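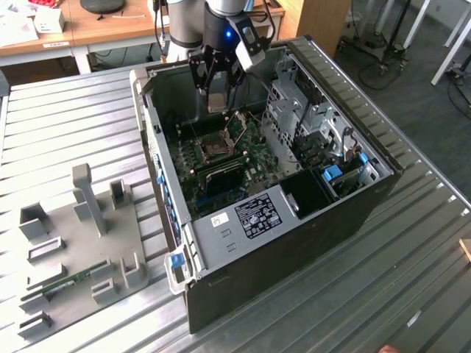 Session 2: What does "lasts longer" mean?

Consumer Claims and Evidence, handout for seminar groups
Tutor: Mercy Massawe
Version of 10/10/23

Bring this to the seminar with your own notes on it. The reading is the chapter on product testing, and you can skip the part on food labels until February.

1. The trouble with lifespan figures

Most of us have bought something because the box said it would last. Very few of us have checked. By the time a lamp or a kettle gives up, the box has gone, the receipt has faded and the maker has brought out a new model with a new promise. A claim that can only be tested years after the sale is a cheap one to make.

Take the case we will use all the way through. Clornex sells a desk lamp with the line "lasts 8 times longer". Longer than what? The leaflet doesn't say. It could be an old filament bulb, the firm's previous lamp or the worst rival it could find. Each of those would give a different figure, and a buyer reading the box has no way of telling which was used.

Write down what you think a typical buyer takes the line to mean. Then write down the least the firm would have to prove for it to be true. The gap between your two answers is the subject of this session.

2. Hours, cycles and years

Lifespans are given in whatever unit sounds best. Dresness rates its hair dryer at 1000 hours. That sounds solid until you ask how the hours were run. A motor left going on a bench in a cool, clean room has an easier time than one switched on and off every morning in a steamy bathroom, with fluff in the back of it. Switching on is often the hard part. An hours figure hides that completely.

Softić does it the other way round and rates its kitchen scale at 2000 weighings. I have less against this, as a weighing is at least something a person does. But the leaflet doesn't give the weight used. Pressing the plate with a bag of feathers would count.

Years are the worst of the lot. "Ten years of family use" rests on a guess about families, and the guess is made by the people selling the thing.

3. Who is in the average?

Suppose a firm tests a batch and gives the mean life. Some units may run for ages and pull the figure up, while a fair number fail in the first few weeks. The mean is true and of little use to you if yours is one of the early ones. Ask for the share still working at a given age. If a firm has the mean, it has that too, and I would want to know why it was left out.

Watch as well for tests that stop early. If all the units were still going when the test ended, the firm has learned that they last at least that long. Anything beyond that point is a sum done on paper. It may be a good sum. It should still be labelled as one.

4. The repair question

Victor Koech's essay (in the reader) argues that we should stop asking how long a product lasts and ask how long it can be kept going. A thing with one weak part, easily swapped, may serve you better than a sealed one with a grand figure on the box.

I agree with half of it. "Repairable" has become a sales word too, and it is as slippery as "durable". Ideck calls its radio "fully repairable", yet the parts list covers the knob, the aerial and the battery door. The bits that usually fail aren't on it. Koech takes claims of this kind at face value more often than he should, and he says very little about price. A spare part that costs nearly as much as a new radio is hardly a spare part.

Read his second section with a pencil. Mark each place where he gives a source and each place where he only sounds as though he has.

5. For the seminar

Find one lifespan claim on something you own. Copy it word for word, small print included.

Note the unit, what it is being compared with and who did the testing. Where any of these is missing, write "missing" and leave it at that. Please don't fill in what the firm probably meant.

Write to the maker and ask for the test conditions. Keep the reply, even if it is a stock one. Last year's group got mostly stock ones, and they made for a better discussion than the leaflets did.

Written work is 2 sides at most. Charts are fine if you drew them yourself from figures you can show me.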